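Home | Worktops and Boards | Small Storage | Care and Spares | Contact

Stoder Table Board, Pale Finish

The Stoder Table Board is a loose-laid work surface for shared tables in schools, offices and community rooms. It is supplied by Sturnari as a single flat piece and requires no fixing. The board is placed directly on an existing tabletop and may be lifted off and stored upright at the end of the day.

Orders are accepted from institutions and from private customers. The minimum order is one board. Institutions ordering 11 boards or more are invited to request a written quotation from Eugénie Bailly in the Sales Office.

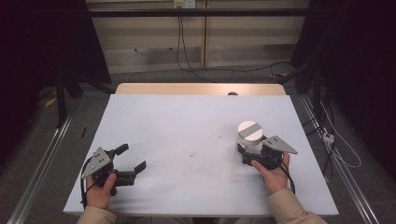
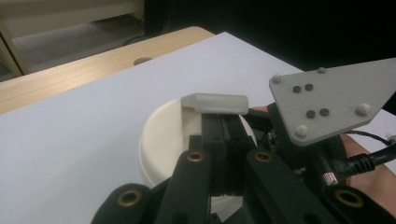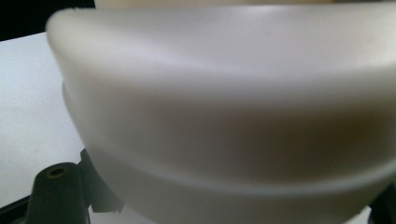 Customers should measure the table before ordering. The board is intended to cover most of the working area, and a margin of tabletop should remain uncovered along the far edge. Where a table has a hole near the back, as on the light wooden table in the first photograph, the board should stop short of it so that the opening stays available. The front of the board may be set level with the front of the table.

Small specks and smudges will show on a pale surface in daily use. They should be removed with a soft damp cloth and a little dish soap. Scouring pads and bleach are not recommended. The board should be dried before it is put away.

The board is suited to sorting, light assembly and the handling of small tubs and lidded containers. It is not a cutting surface and should not be placed under hot pans. Containers are not included and may be ordered separately from the Barrientos range.

Boards are delivered flat. Any damage should be reported to Yusri Nair in Customer Service before the board is used. Replacement boards ordered in June will be sent with the summer delivery.

Related items
Barrientos Lidded Tubs, pack of 88
Cerkska Cleaning Cloths, pack of 100
Cerkska Cleaning Cloths, pack of 200
Stoder Upright Board Rack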